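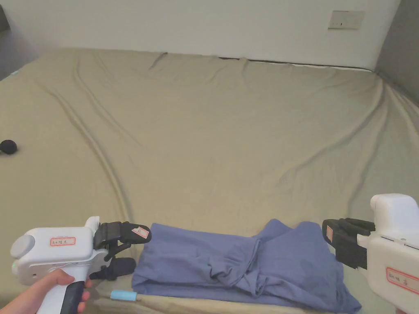
Saoirse Ó Súilleabháin
Staff writer, home and household

Home Visits Reading Room Letters

I have been folding laundry for most of my life and I had never once gone on a tour about it. So when the Olaria model home in Prenuncombe put on its September open day, with a whole program on beds, linens and clothes care, I was at the door by nine with a notebook and a very large coffee.

Olaria is a house you can walk through, three floors of it, set up by the textile people at Istard so that visitors can try sheets and blankets in rooms that feel like somebody's home. The ground floor is kitchen and dining (tea towels! a whole drawer of them!) and the top floor is storage and mending. I spent nearly all my time in between, in the bedrooms, and I'd do it again tomorrow.

My favorite was the plain one at the end of the hall. White wall, wide bed, khaki fitted sheet, and a blue-gray top spread out on it for folding. The sheet had big soft creases running right across it and had come up short at one back corner, so a bit of the white mattress edge was showing, and I was so happy to see it. Every show bedroom I've ever been in has been pulled tight as a drum. I make my own bed every morning and it looks like that one.

Paora Trevaskis ran the bedroom sessions, and he is wonderful at it. He taught home economics before he came to Istard and he still has the classroom voice, the one that gets to the back of the room without seeming to go up at all. He started by asking us where we fold at home. Couch, said nearly everyone. Kitchen table, said two sisters who had driven in together. I said the bed, and he pointed at me like I'd won something.

His case for the bed is that it's the biggest flat thing most people own. You can lay a shirt all the way out, sleeves and all, and still have space to stack. The trouble is the give. A mattress sinks where you lean on it, and then your nice straight fold goes off at an angle. He had us stand close, keep our weight on our feet and work with our arms out in front, and my first try was so much better than what I do at home that I laughed out loud.

Then came the soft cotton top problem, which I had honestly thought was just me. T-shirt fabric grabs the sheet under it. You pull one side across and the middle stays put, and you end up with a bunch in the center that you then try to smooth out by rubbing, which makes more of a bunch. Paora's way is to pick the whole thing up by the shoulders, give it one shake, and let it come down hem first. Shoulders last. If it lands badly, pick it up and start over, don't fuss with it. We all had a go, some of us four or five times, and there was a lot of cheering for a man in a rain jacket who got his dead flat on the first drop.

The fitted sheet session was after lunch and it was packed. People have feelings about fitted sheets! Paora went through getting one onto the mattress first, since he says most of the trouble starts there. Do the two far corners before the near ones. Run your hand down the side to check the elastic has gone under and hasn't just caught on the edge. If one corner keeps popping up, try turning the sheet a quarter turn, as plenty of us have been putting them on sideways for years. (I went home and checked. Sideways.) Folding one took the rest of the hour, and I can now do it in a way that ends in a rectangle, more or less, if you're kind about the word.

Upstairs I had a quick look at the mending room, where a woman from Mac Giolla, the button and thread shop in the village, was sewing on shirt buttons for anyone who'd brought one. I hadn't. Next year I'm bringing a bag. There was also a shelf of old sheets cut down into pillowcases and aprons, and I stood there far too long planning things I will probably never make.

A few practical bits if you're thinking of going. The bus stops at the bottom of the hill and the walk up is steeper than it looks on the map. Lunch was soup and rolls, very good, and it ran out before one. The bedroom floor is by stairs only, so call ahead if that's a problem, and they'll set up a bed for you on the ground floor. Shoes come off at the door, so wear decent socks.

I came back with a leaflet on washing wool, a sore arm from the shaking, and a strong wish to refold my whole dresser. I got through two drawers that same evening. The T-shirts look terrific. The third drawer is cables and I've left it alone.

Contact the editor | © Reading Room Visits | Back to top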